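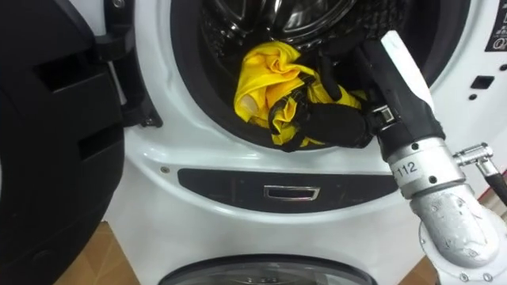 Folding is the hard part, Elif Naz Güneş told us before we had even put our bags down, but getting cloth in and out of a drum is where most of our bad afternoons come from. We laughed, and then spent the next two hours finding out what she meant.

Our class visited the Orard open day in October as part of the automation unit. Orard works on robot arms for household jobs, and for one afternoon a year they let schools in to watch. Our group of four picked the laundry station, which they call Druvura. The other groups went to Tan (sorting parcels) or the kitchen bench.

What we saw

The arm works at a front-loading washing machine with its door open, and the job was a yellow cloth. A person would do this without looking. The robot has to decide where the cloth is, which fold to go for and how hard to close its fingers, and all of that in a drum that is dark inside! We had expected it to move fast, like the car factory videos we watched in class. It was slow and careful, and we ended up whispering as if it could hear us.

We watched for most of the first hour. Sometimes it got a good hold on the first try. Sometimes it pinched just a corner and had to let go and start over. Elif Naz told us that cloth is so tricky for robots since it never lies the same way twice, so you can't just save one set of positions and play it back. For our teacher's question about practice, she said the team had logged 835 tries with the current fingers and wanted to reach 2000 before changing anything.

Our turn

After the break we got to steer a smaller practice arm with a hand controller called Flallovine. The task was to lift a dish towel out of a bucket and drop it in a tray. It is SO much harder than it looks. You lose all sense of how hard you are squeezing, and you keep going in too high. Priority for next time: sleeves rolled up and no talking to the driver.

Our group's best time was 188 seconds. The staff record is a lot better and we were not told by how much, maybe out of kindness.

What we learned

Before the visit we wrote down that the hardest thing about a robot would be building the arm. We would change that answer now. Soft things are hard, and so is seeing into a dark space while your own hand is in the way. We also learned that a lot of the work is repeating one small step and writing down what happened each time.

For our own project we are going to try a two-finger gripper with rubber tips and test it on a sock, a washcloth and a T-shirt. The budget is still being argued over. Elif Naz offered to look at our test sheet if we send it in, and we are finishing it this week.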